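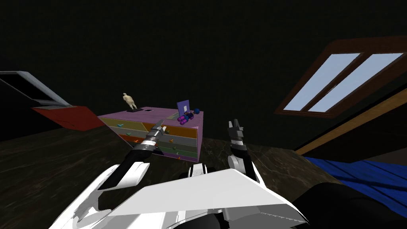

Plandside 二手柜类家具挂牌数据

版本 0.4
最后更新:2023年8月21日
维护:Tyyne Kuusisto(采集、清洗)、Ville Riihimäki(标注、复核)
语言:字段名为英文,挂牌正文为原文,附中文译文
许可:表格部分 CC BY 4.0,挂牌正文仅限研究用途,见文末

先说结论

如果你打算用这份数据估算二手家具的“市场价”,请先把“局限”一节读完再下载。表里的价格全部是卖家的要价,成交价一条也没有。0.2 版发布以后,我们见过几篇文章把要价的中位数直接写成“二手柜子的价格”,还配了折线图。那些折线我们不认。

数据内容

原始抓取共 2201 条挂牌,来自分类信息站 Carkero 的 Encombe 地区板块,类别限定在“柜、橱、抽屉柜”。去掉重复发布、明显的商家广告和正文为空的条目后,剩 1209 条,也就是 listings_clean.csv 里的行数。被去掉的条目没有删,放在 listings_dropped.csv,每条附一个剔除代码。代码是人工判的,你不同意可以自己改回去,我们自己对其中一部分也不太有把握。

主要字段

item_id:站内编号,已重新编码,无法反查。
first_seen:第一次抓到的日期,和发布日期可能差几天。
ask_price:要价,整数。卖家写“面议”的留空,没有填零。0.1 版填过零,均值因此偏低,请不要再用那一版。
type_label:柜体类型,人工标注,取值见 labels.txt。
claimed_material:卖家自称的材质。注意“自称”二字。
claimed_age:卖家自称的年份,原文照录,包括“奶奶那时候的”这种写法。
colour_text:卖家对颜色的描述,未归一化。
drawer_count:抽屉数,取自正文,正文没写则看照片,仍看不出则留空。
condition_text:成色描述,原文照录。
n_edits:挂牌期间被修改的次数。

照片本身不随数据发布。标注时看过,标完就删了。

标注过程

类型由两人各标一遍,不一致的放在一起讨论。讨论得最久的是“矮柜”和“抽屉柜”的界线,第一版指南写了半页,没什么用,后来干脆规定:正面以抽屉为主的归抽屉柜,其余归矮柜。这条规定很粗,电视柜基本上是它的牺牲品。

成色没有打分。早先试过五级量表,Ville 隔一个月重标自己标过的一批,结果和第一遍对不上,我们就放弃了。现在有人问为什么不提供 condition_score,原因就在这里。谁要是在这批文字上训练出了“成色预测”,我们很想看看他的标签从哪来。
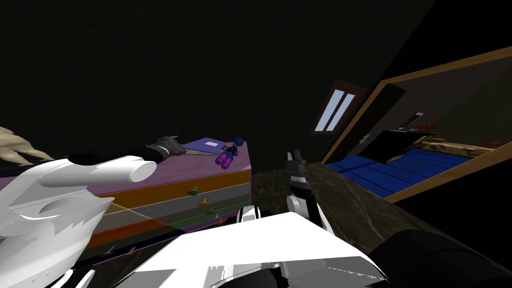 抽屉数是全表看起来最硬的一列,也是我们最不放心的一列。卖家常把假抽屉面板也算进去,也有人把两个并排的小抽屉说成一个。照片能帮的忙有限,遇到柜子正面露不全的照片,看照片的人就只能猜,而我们的规则是不许猜,留空。结果 drawer_count 的缺失很不均匀:正文写得越短、照片拍得越随意的挂牌越容易缺,这些挂牌要价往往也偏低。把缺失行直接丢掉再做回归,得到的系数请自行打折。

关于材质一列

“实木”在 Carkero 上是个用得很宽的词。我们从自称实木的条目里抽了 76 条,给卖家发消息问背板和抽屉底是什么材料。回复的人里,多数承认背板是别的板材,有几位改了口,还有一位回了很长一段话,没有回答问题。问询结果放在 followup.csv,只记类别,不含对话原文。这个抽样不是随机的,抽的时候 Tyyne 偏向挑了描述比较夸张的条目,所以不要拿它去推算总体的虚报比例。有人已经推算过了,结果我们不引用。

品牌同理。正文里出现“Barbieri”的条目,有些说的是这个牌子的柜子,有些只是说“Barbieri 风格”,还有一些大概只是为了让人搜得到。brand_mentioned 这一列只表示这个词出现过,别的什么都不表示。

颜色描述

colour_text 没有合并同义词。“粉”“淡紫”“藕色”在不同卖家那里可能是同一种漆,也可能差得很远。我们做过一次归并,归完一看,最大的一类叫“其他”,于是撤回。重新刷过漆的柜子在这批数据里不少,卖家多数会提一句,少数不提,repainted 列只在正文明说时记为 1。空值不等于没刷过。

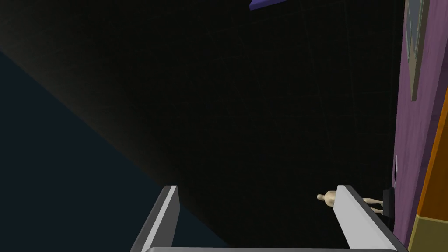
这份数据能不能用来比较新旧家具的保值程度?

据我们看,不能。保值需要知道原价和成交价,表里两样都没有;claimed_age 又是卖家自己写的,年份越久远越说不清来历。有人建议用挂牌消失的时间当成成交时间,我们对照过一小批,消失的原因包括卖掉、送人、搬家时扔掉、到期忘了续,以及换个标题重新发一遍。拿这个当成交信号,误差有多大我们不知道,也没见谁认真算过。

已知问题

一、板块只有 Encombe 一处。当地租房的人多,四月前后搬家集中,挂牌量明显偏高。其他地方是不是这样,没有查过。
二、抓取脚本在四月停过几天,恢复后补抓的条目 first_seen 全部挤在同一天,backfill 列标了出来。做时间序列之前请先看这一列。
三、译文是机器初译加人工改的,方言和缩写译得不稳。发现错误超过 20 处之后我们重校了一遍,估计还有剩。
四、同一卖家的多条挂牌没有关联标识,去标识化时一并去掉了。因此不要假设各行相互独立。
五、尺寸没有单列。正文里的尺寸有的带腿有的不带腿,有的显然是照着门洞量的。

不建议的用途

给个人的旧家具定价。判断某个卖家是否诚实。作为“循环经济规模”之类报告的依据,尤其是需要把件数乘上一个碳系数的那种。我们不反对别人研究这些题目,只是这张表撑不起来。

比较合适的用途

看人们怎样用文字描述旧柜子,哪些词会一起出现,修改挂牌时先改价格还是先改说明。n_edits 配合 edits_log.csv 可以看到每次改动前后的文字差异,这部分我们自己觉得相对可靠,虽然也只覆盖抓取间隔内看得到的改动,一天改两次的只记得到最后一次。

文件清单

listings_clean.csv
listings_dropped.csv
edits_log.csv
followup.csv
labels.txt
guide_v3.txt(标注指南,前两版不再提供)

读取时注意 listings_clean.csv 用分号分隔,正文字段里有换行,个别表格软件会把一条拆成三条。收到过好几封“行数对不上”的来信,都是这个缘故。

引用与许可

引用请写数据名、版本号和两位维护者的名字,版本号不要省,0.1 和 0.4 的价格列不能混用。挂牌正文不得用于商业产品,不得尝试还原卖家身份。卖家要求删除的条目会在下一版移除,所以行数可能变动,以随包的 CHANGES 为准。

更正请附 item_id 和具体字段。只写“感觉价格偏高”的来信我们不处理。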